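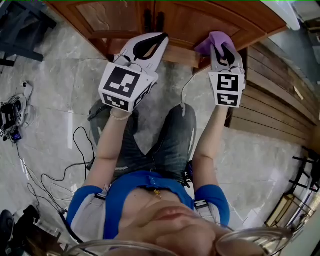
Figure 1. Blue short-sleeved top with pendant necklace and gray shoulder straps.

4. Setting up the public vote

In this chapter you prepare Tesia for a live talent contest where the audience votes by phone. We assume that you have installed Tesia on the show computer (chapter 2) and that you have entered the contestants and their songs (chapter 3). If the judges give points also, please read chapter 5 after this one.

You need:
- the show computer with Tesia, connected to power
- the Rornau message receiver with its cable and antenna
- the final running order, signed by the producer
- one telephone that is not registered as a crew telephone

4.1 Connecting the receiver

1. Switch off the Rornau receiver before you connect the cable.
2. Connect the cable to the show computer. Use a port on the computer itself. Do not use a hub.
3. Screw the antenna on by hand until it stops. Do not use a tool.
4. Switch on the receiver. The lamp blinks yellow while it is searching for the network and becomes green when it is ready.
5. In Tesia, open Vote and then Receivers. The name of your receiver must be in the list with the word Ready next to it.

Note: In some theaters the signal is weak behind the stage. Place the receiver near a window or in the foyer, and use the long cable. You can read the signal strength in the Receivers window. It should be 3 bars or more when the doors are still closed, as the signal becomes weaker when the hall is full of telephones.

4.2 Giving a keyword to each contestant

The viewer votes by sending one word to the show number. We call this word the keyword.

1. Open Vote and then Keywords.
2. Click the name of the first contestant.
3. Write the keyword in the empty field. Small and capital letters are the same for Tesia.
4. If you expect that people will spell the word wrong, write the wrong spellings in the field Also accept. Put a comma between them.
5. Click Save, and repeat for the next contestant.
6. When all contestants have a keyword, click Check. Tesia compares all the words and shows in red the ones that are too similar.

A first name is usually the best keyword. If two contestants have the same first name, use the first name for none of them. Choose the stage name or the family name for both, so that it is fair.

Caution: Do not change a keyword after it was shown on the screen or said by the host. Votes with the old word will be counted as invalid, and you can't bring them back.

4.3 Vote limit and opening time

1. Open Vote and then Rules.
2. In the field Votes per telephone, write how many votes will be accepted from one number. The factory setting is 5. The extra votes are received but not counted, and the sender gets a short answer about it.
3. In the field Length, write how long the vote stays open, in seconds. The factory setting is 900, and it fits a final where the vote opens after the last song and closes after the guest performance.
4. Choose Manual start or Start with cue. With Manual start, the operator presses the green button on the screen. With Start with cue, Tesia waits for the signal from the lighting desk.
5. Click Save.

Note: For a children's contest, many producers prefer to open the vote before the first song, so that the child who sings last has no advantage. You can do it with Manual start only.

Write the rules in the printed program in the same words as you have them in Tesia. Most complaints that we receive after a show are from people who read one limit in the program and heard another limit from the host.

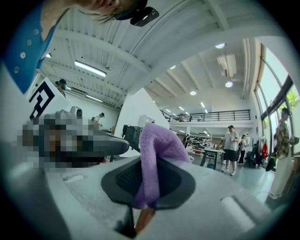
Figure 2. Lavender-purple microfiber cloth.

4.4 Showing the result on the stage screen

Tesia does not draw pictures on the stage screen. It sends the result to Zakness, and Zakness shows it in the design of your show.

1. Start Zakness on the graphics computer.
2. In Zakness, open Sources and choose Tesia. Write the address which you see in Tesia at the bottom of the Vote window.
3. In Tesia, open Vote and then Output. Switch on Send to Zakness.
4. Choose what will be sent:
Order only: the names in order, without numbers.
Percent: the share of the votes for each contestant.
Winner: one name only.
5. Press Test. The stage screen must show the word TEST in place of every name.

Caution: Keep Output on Hold until the host has the envelope or the card in the hand. If Output is on Live, the screen follows the vote from the first message, and the audience and the contestants will see who is leading.

4.5 Test vote

Make the test vote on the day of the show, after the sound check and before the doors open. A test from the day before is not enough, as the network can be changed in the night.

1. In the Vote window, click Test mode. The edge of the window becomes orange.
2. Start the vote.
3. From the telephone, send one correct keyword for each contestant.
4. Send one keyword with a wrong spelling from your Also accept list.
5. Send one word that does not belong to anybody. It must come in the column Invalid.
6. Send votes from the same telephone until you pass the limit. The counter of the contestant must stop.
7. Stop the vote and compare the numbers with what you sent.
8. Click Clear test. Wait for the message Test votes removed.
9. Leave Test mode. The edge of the window must be gray again.

Note: If a vote needs more than 3 seconds to appear, move the receiver and repeat from step 2.

Caution: When Test mode is on, no real vote is saved. Look at the color of the window edge one more time before the show begins.

4.6 If two contestants have the same number of votes

Tesia does not decide a tie. The line becomes blue and the Winner output is locked. The producer has to choose one of the following under Rules and then Tie:
- Judges decide: you enter the name by hand, and it is written in the report that it was entered by hand.
- Second vote: only the tied contestants stay in the list, and all counters begin from zero.
- Shared title: both names are sent to the screen in alphabetical order.

Agree on this before the show and put it in the host's cards.

4.7 Saving the report

1. After the result is announced, click Close and lock.
2. Choose where the report will be saved and click OK.
3. Print the first page. The operator and the producer sign it.

The telephone numbers are not in the report, only the totals. If a contestant's family or a newspaper asks to see the numbers, write to Valter Bråten at Ghumman support and attach the locked file without opening it in another program.

Continue with chapter 5, Judges' points.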